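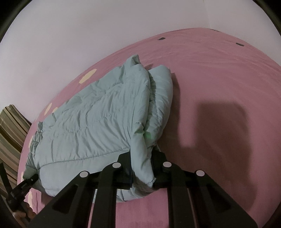 Teaching the bed-making robots: your questions answered

Reading time: 6 minutes

Since the notice went up in the linen room in January we've had a steady stream of questions, some in the staff meeting, some on the back of rota sheets, and one shouted across the car park. Ebony Faulkner, who runs housekeeping at Skiltwood, has collected them and answered them with help from Heriberto Nina on the technical side. If yours is missing, leave a comment and Ebony will get to it.

What are we doing, in one paragraph?

Skiltwood is helping to teach a machine to handle bedding. Housekeepers who want to take part spend some of their shift folding, turning and straightening covers with a hand-held gripper that has a camera on it. The recordings go to the Gradadano project, where they are used to train a robot arm with the same kind of fingers. We know what a well-made bed looks like and how to get there, and that knowledge is what they need from us.

Is there a robot on the corridors now?

No. All the work at Skiltwood is done by people holding the gripper by hand. The arm lives in the workshop at Sturnness, and there is no date for it to come here. You're welcome to visit it, though, and I'd really recommend going! Watching it have a go at a pillowcase is the best half hour I've had in this job for ages.

Why bedding? Surely there's something easier to start with.

There is, and other people are doing it. Boxes and bottles keep their shape when you pick them up. A quilt doesn't. Take hold of one corner and the rest of it slides, bunches up or drags the sheet along with it. You've all learned how to deal with that and most of you do it while thinking about something else. Heriberto told us he tried to write down the steps for straightening a comforter and gave up after two pages, which cheered everybody up no end.

How do you use the gripper?

You hold it in one hand and squeeze to close the two fingers. Go in low over the cover, take a good pinch of the edge, lift a little, and then carry it where you want it. Small pinches slip. If you get the sheet as well as the cover, let go and take it again – leave the mistake in the recording, because the team wants to see how people recover from one.

It feels clumsy for the first few beds. Your hand wants to spread out flat and smooth things down, and the gripper can't do that. By the second session most people have worked out their own way of nudging and tugging.

What are the white discs on it for?

They are markers. The software looks for them in the recording so it can tell where the fingers are and how far open they are. Please don't put tape or stickers over them, and wipe off any hand cream or polish. If one comes loose, put the gripper back on its shelf with a note and take the other one. We have two.

Do I have to take part?

No, and it won't be held against you if you don't. Put your name on the sheet by the linen room door if you'd like to try it. You can cross it off again whenever you like.

Do I get paid for it?

Yes. It's normal working time, with the training supplement on top, and your room list is made shorter to allow for it. If you're given a full list and a gripper session on the same shift, tell Ebony straight away. That happened twice in the first month and it was a rota mistake, now sorted out.

What does the camera record? Can you tell who I am?

The camera looks down past the fingers at whatever you're working on, so what it mostly gets is fabric. It may catch your other hand or your sleeve. There's no sound. Recordings are filed by session and your name isn't attached to them. They are only made in rooms set aside for it, never in a room with a guest's belongings in it. If you think something private was recorded by accident, write down the time and we'll have that recording deleted.

Will the recordings be used to check how fast I work?

No. This was the first thing Ľubica Brabec asked when she came in for the staff side, and she got it put in writing before a single bed was recorded. Supervisors can't open the recordings. Slow, careful sessions are every bit as useful as fast ones, and Heriberto says he often prefers them.

Will this take our jobs?

It's the question most of you asked, so you deserve a straight answer. The written agreement says that no housekeeping post at Skiltwood will be cut as a result of the project while it is running. It doesn't cover what happens after that, and we aren't going to pretend it does. Ľubica has asked for talks on a longer agreement and management has said yes to them.

What we can tell you is what we would like from the machine. Heavy covers and deep mattresses are hard on backs and shoulders, and so is all that leaning over in the tight rooms. If an arm could take on some of the lifting and pulling, with one of us checking corners and finishing off, plenty of people here would be glad of it. That's our hope, and having housekeepers in the room when the decisions are made gives it a better chance.

What's changed for people so far?

More than I expected. Dagmar Hájek now trains new starters on the gripper two mornings a week and has gone up a pay grade for it. Her sister Hedvika does the checking: she watches recordings with the Gradadano team and tells them which folds she'd accept and which she'd send back. She is strict, and they've learned a lot from her!

There's also been a nice side effect. We've started talking to each other about how we work. There are at least three ways of turning a quilt in this building, and some of us had never seen the others.

How many recordings do they want?

The target is 3000. We're well on the way, and the running total is on the board outside the staff kitchen.

Does it matter which bedding I use?

Variety is what they're after. Plain, spotted, striped, thick, thin, quilted, old and bobbly: all good. Colours that stand apart from each other are easier for the software, but we need some difficult pairs too, such as a white cover on a white sheet. The spare sets on the bottom shelf are there for this. They go in the wash with everything else afterwards.

Should the bed be tidy when I start?

Please don't tidy it first. Leave the cover in whatever heap it's in. A bed that starts out nearly finished doesn't teach the machine very much.

My wrist aches afterwards. Is that normal?

A bit of tiredness in the hand is common on the first day, but an ache that lasts is not something to put up with. Swap hands, keep to the session limit on the sheet and tell Dagmar. The gripper has already had one new handle after people complained, and it's much nicer to hold now.

Can I see the robot using what I taught it?

Yes! The minibus to Sturnness leaves at 2 in the afternoon on visit days, and the dates are on the board. Bring an opinion. Last time Hedvika stopped the demonstration to show the engineers how to free a caught corner, and they recorded her doing it.

Comments

Night laundry: Does this cover towels at some point? We'd be up for it. Somebody should film the fitted sheets coming out of the dryer, that's the real test.

Ebony Faulkner: Towels are next on the list if the bedding goes well. I'll come down and talk to you all before anything is decided.

Second floor: Tried it yesterday and dropped the corner so many times. Good fun though. Can we have the session sheet in bigger print please?

Dagmar Hájek: New sheet is up, bigger print. And everyone drops the corner, come back and have another go.

R.: Glad the jobs answer wasn't dressed up. Please post here when the talks have a date.

Related items

Signing up for a gripper session
Notes from the staff visit to Sturnness
Somboon linen deliveries: new times
Looking after your back: lifting and reaching
Staff kitchen: fridge clear-out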